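Setting the Table for a New Kind of Shift

Automation has reached the catering floor at Komero. The people who work there have had to decide what it should learn.

January 3, 2018

The first trays of the day at Komero are laid before most of the building's tenants have arrived. Each receives a plate, a cup, cutlery and a folded napkin, and each is checked by eye before it goes onto a cart. On a full conference day the catering department prepares 321 of them for the morning service alone. It is steady work, and until last year it had changed very little since the center opened.

In March the management of Komero signed an agreement with Koskela, a developer of handling equipment for kitchens and dining rooms, to study which parts of the work could be passed to a machine. The project was given the name Stesta. Its scope was kept narrow on purpose: the laying and clearing of trays and tables, with no change to cooking or to service in front of guests.

Employees were informed before the agreement was made public. According to the department's management, the first questions concerned jobs, and the second round concerned backs and wrists. Tray work involves a great deal of reaching and turning, and it has long been the station from which staff most often ask to be moved. The written terms of the project state that no position will be closed while the study is under way, and that hours released by automation will be offered first to those already on the roster.

What followed surprised many of the employees. They had expected equipment to be delivered and installed. For the greater part of the year, the work consisted of showing. Members of the catering staff were released from regular duty for one part of a shift and given a hand-held gripper with two fingers, which they used to pick up and set down the ordinary objects of their trade. Each movement was recorded for the later training of a robot arm. By the end of the autumn the department had recorded around 4000 such movements.

The sessions are held at a table, with the same kinds of items that a laid place requires. A plate is moved to a tray. A placemat is drawn straight. A sheet of paper is lifted from the tabletop, a task that human fingers perform without thought and that a pair of rigid jaws does not perform easily at all.
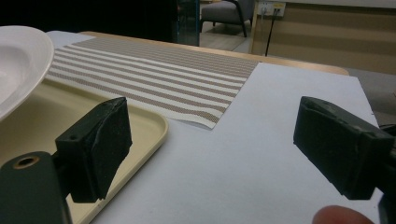

By the Features Desk
Staff writers, Workplace and Industry

The employee's hand stays on the tool throughout. The fingers must be opened wide enough to approach an object, brought in at a sensible angle and closed with care. Staff report that the first days were tiring in an unfamiliar way. A person who has carried plates for years does not think about where the thumb goes, and the gripper obliges that person to think about it every time.

Some of this knowledge had never been written down. When the training guide for Stesta was drafted, supervisors found that the existing handbook devoted a single paragraph to laying a tray. The employees' own account of the same task filled several pages. It covered the order in which items are placed, the side from which a plate should be taken, and the small corrections made when a mat has slipped out of line. The guide has since been adopted for the instruction of new human staff as well – a result that neither Komero nor Koskela had planned for.

The arrangement has also raised questions of fairness. Employees who take part in recording sessions receive their normal wage and a supplement for each session completed. Staff representatives asked that the supplement be the same for every participant, whatever the number of movements recorded, so that the sessions would not turn into a race. Management accepted the request. Participation remains voluntary, and an employee may return to regular duty at the end of any week.

There are limits to what has been achieved. In the most recent trial, an arm trained on the recordings placed plates correctly in 94 percent of attempts. Management considers the figure encouraging but not sufficient for daily service, where a misplaced plate must be found and corrected by someone already occupied with other work. Paper and thin fabric remain well behind. The developer has advised that napkins and menu sheets stay with the staff for the time being.

A further concern is the pace of the day. Tray laying is repetitive, but it is also the hour in which the early shift talks, and in which newer employees learn from those beside them. Several members of the department have asked what will take its place. The proposal now under discussion would keep 2 employees at the station on every shift, with one assigned to the equipment and one to the items it cannot handle.

Other operators are watching. Hetitz, which runs staff restaurants in office buildings, sent a delegation to Komero in the autumn and has asked for access to the training guide. Discussions on shared use of the recordings continue, and the employees who made them have requested a say in the terms.

The next stage of Stesta will move the sessions from tables to the clearing line, where items come back in no particular order. Sign-up sheets for the new sessions have been posted beside the roster.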